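3rd September

The house is on the low side of Tejada Street in Stultlow. The front part dates from 1858 and has rubble stone walls laid in lime mortar, no damp-proof course, and a suspended timber floor with not enough air moving under it. The back part is a weatherboard addition of uncertain age on brick piers. The two halves behave like different buildings. I have been logging relative humidity in both since May, and this post is mostly a record of how the logging was set up, what went wrong with it, and what I've changed in the house so far.

I'll start with the instruments, as that is where I wasted the most time.

## Sensors

I used Peltano loggers, the small white ones with a button cell and a slot in the side. They record temperature and relative humidity at a set interval and you pull the file off over Bluetooth. I set the interval to 5 minutes. A longer one would have been fine for the walls, but I wanted to see the kitchen spike when a pot goes on, and I wanted to see how fast it decays afterwards.

Straight out of the packet the loggers did not agree with each other. Sitting side by side in a closed drawer overnight, the highest and lowest were far enough apart to change what you would conclude about a room. The manufacturer's sheet gives a tolerance and they were all inside it, so I had no grounds for sending any back. It does mean that comparing one room with another on uncorrected readings is pointless.

The fix is the ordinary salt test. A slurry of table salt and water in a sealed container holds the air above it at a known humidity, 75 per cent at room temperature and very nearly the same a few degrees either side. You want wet sand consistency, with undissolved salt still visible. If it has all dissolved, the solution is no longer saturated and the reference value is wrong. The sensor goes in beside the slurry without touching it, the lid goes on, and you leave it alone. I gave each one a full day. Write the offset on a bit of tape and stick it to the back of the case.

Two cautions. Don't do it on a windowsill, where the container warms and cools and condensation forms on the lid. And don't rely on one point if you care about the dry end. The offset at 75 isn't necessarily the offset at 40. Magnesium chloride gives you a lower reference and can be bought cheaply, but the stuff from the garden supplier is flake and takes some patience to get to a slurry.

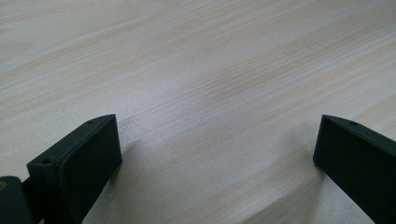
With the offsets applied, the loggers tracked each other well. One still drifts. It's the one that spent a fortnight under the floor, and I suspect the high humidity has done something to the sensing film. I've retired it to the shed.

## Placement

Most of the advice I found says to put a sensor at chest height on an inside wall, away from windows and heaters. That is good advice for a thermostat. For chasing mould it tells you very little, as mould grows on surfaces and the surface you're worried about is colder than the middle of the room. Air at a comfortable reading in the centre of a bedroom can be close to saturation in the thin layer against an uninsulated stone corner.

So each room has one logger in the middle and one in its worst spot. The worst spots are:

- front bedroom: behind the wardrobe, south-west corner, at skirting level
- hall: inside the meter cupboard
- kitchen: back of the bottom pantry shelf
- bathroom: on top of the cabinet
- underfloor: hung from a joist below the hall hatch

The wardrobe corner is the interesting one. The room logger gave me readings I would have been happy to live with all winter. The one behind the wardrobe sat above 90 per cent for long stretches in the small hours, then fell slowly through the day and never got down to the room figure. I pulled the wardrobe forward by a hand's width and the overnight peak dropped noticeably. It now looks as if it was delivered by someone in a hurry, but the back panel has stopped smelling.

Under the floor was worse than I expected, and much steadier. It doesn't respond to what we do upstairs. It responds to rain, with a lag of several days, and then takes a long while to come back.

## Absolute versus relative

I should have plotted dew point from the beginning. Relative humidity goes up and down with temperature even when the amount of water in the air stays the same, so a graph of it is largely a graph of the heater cycling. Convert each pair of readings to dew point and most of the daily wobble disappears. What remains is water being added or taken away, and that is the thing you can do something about.

The conversion is the Magnus formula and will fit in one spreadsheet cell. I used the version with separate constants for over water and over ice, and then never needed the ice ones.

On the dew point plot the kitchen and the bathroom show up as short sharp peaks. The drying rack shows up as a long low hill, and a load of washing hung indoors in the back room put more water into the house over a day than the cooking did. I had assumed the reverse. The clothes now go on the verandah under cover, even if they take until the next afternoon.

## The pantry

The pantry is in the weatherboard half and shares a wall with the bathroom. The lower shelves have always been a nuisance. Salt cakes, crackers go soft, and a bag of brown sugar can go either way depending on how the fold was done.

Stored dry goods are a slow humidity problem of their own. Flour, oats, rice and so on all exchange moisture with the surrounding air until they reach a balance, and for most of them there's a fairly flat part of the curve where nothing much happens, followed by a steep part where they take up water quickly. The trick is to stay off the steep part. For the grains I keep, that seems to start a bit below the reading I was getting at the back of the bottom shelf.

I tested containers by weighing them. Each got the same quantity of dried rice, 500 grams, after a few hours in a low oven, and went back on the bottom shelf. I weighed them weekly on the kitchen scale, which resolves to a gram. A folded paper bag gained weight steadily and then levelled off. A plastic tub with a snap lid gained very little. Press-in lids varied a great deal from one to the next, and the difference was all in the condition of the seal. One with a perished ring was barely better than the paper bag.

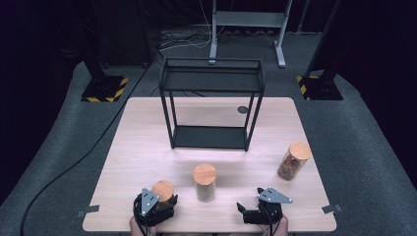
The scale is the limiting factor in all of that. A gram in half a kilo is good enough to sort bad from good, and no use for ranking the good ones. Aliki Koutsoukos, who taught me chemistry a long time ago and still reads this blog, wrote to point out that I should also have weighed the empty containers over the same period. Paper takes up water by itself, and so does a cork or timber stopper. She's right and I'll redo it with blanks.

In the meantime I moved everything that matters up two shelves and put the tins at the bottom. This was free and made more difference than any container.

## Dehumidifier

I borrowed a Lullska compressor unit from Nikola Nedeljković for part of winter. Notes:

1. It pulls a lot of water in the kitchen and not much in the front bedroom. Compressor units lose capacity as the air gets colder, and the bedroom is cold. A desiccant type would suit that room better and cost more to run.
2. The built-in humidistat reads low compared with a corrected logger beside the intake. Set to its middle position it shut off too early. I ran it from the logger and a timer.
3. It warms the room it's in. Some of the fall in relative humidity is just that. The dew point plot sorts out which part is which.
4. The tank float sticks. Tapping it works.

With the door closed the kitchen dew point came down within the evening. With the door open it didn't come down by any amount I could separate from the weather. The unit was then trying to dry the hall, the stone walls and by extension the ground under them, and there is more water in the ground than I have patience for.

## What I've done about the floor

The subfloor vents on the street side had been covered by a garden bed at some point. I dug the soil back to below the vent line and cleared the terracotta grilles with a bottle brush. One was mortared over from the inside and I chipped it out. A downpipe at the south-west corner was discharging onto the footing through a split elbow, directly outside the wardrobe wall. I replaced the elbow and ran a length of pipe out to the drain.

The underfloor readings have started falling since then, but spring is coming in and they'd be expected to fall anyway. I won't know how much of it was the vents until I've got the same stretch of next year to put beside it. The outdoor logger under the eave is there for that comparison.

Still on the list: the cement render on the lower part of the front wall, which traps water in the stone and ought to come off; an exhaust fan in the bathroom that vents outside and not into the roof space; fresh batteries for the hall logger, whose file has a gap in it from the week I forgot.

The spreadsheet with the dew point cell and the offset columns is available if anyone wants it. Email me and say which logger you've got, as the export formats differ and the date column will need changing.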